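Können Maschinen schon im Laden helfen? Ich räume seit 11 Jahren Gemüse ein und bin vorsichtig. 1/4 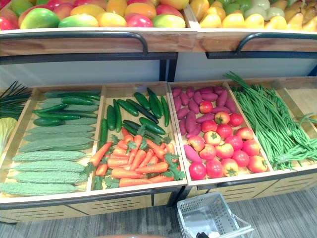

Eine volle Auslage ist schwer. Möhren verhaken sich mit dem Kraut, lange Bohnen rutschen über den Rand. Wir brauchen dafür keine Sekunde Nachdenken. 2/4

Châu Đinh meint, das Greifen sei fast gelöst. Ich sehe das anders.

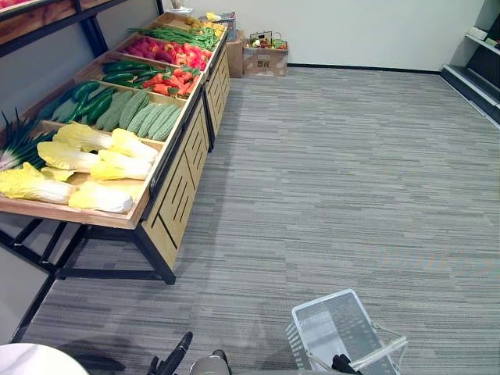
Tragen und Greifen sind zwei Aufgaben. Einen Korb am Henkel halten geht - der Greifer rechts macht es. Ein Chinakohl ist dick, kraus und hat keinen Henkel. 3/4

Dazu kommt das Abstellen, das in den meisten Videos fehlt.
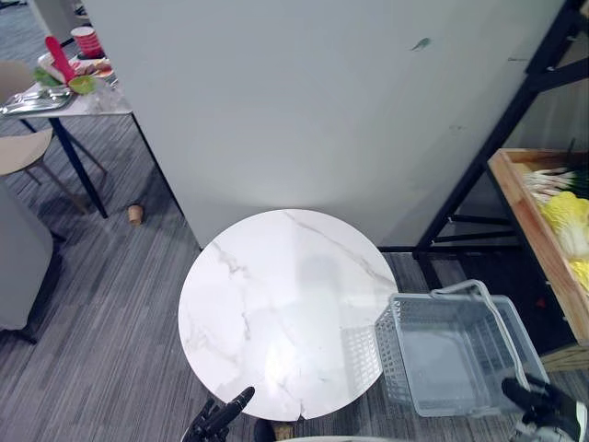

Meine Einschätzung: Nachfüllen in 6 Jahren vielleicht, Druckstellen aussortieren später. 4/4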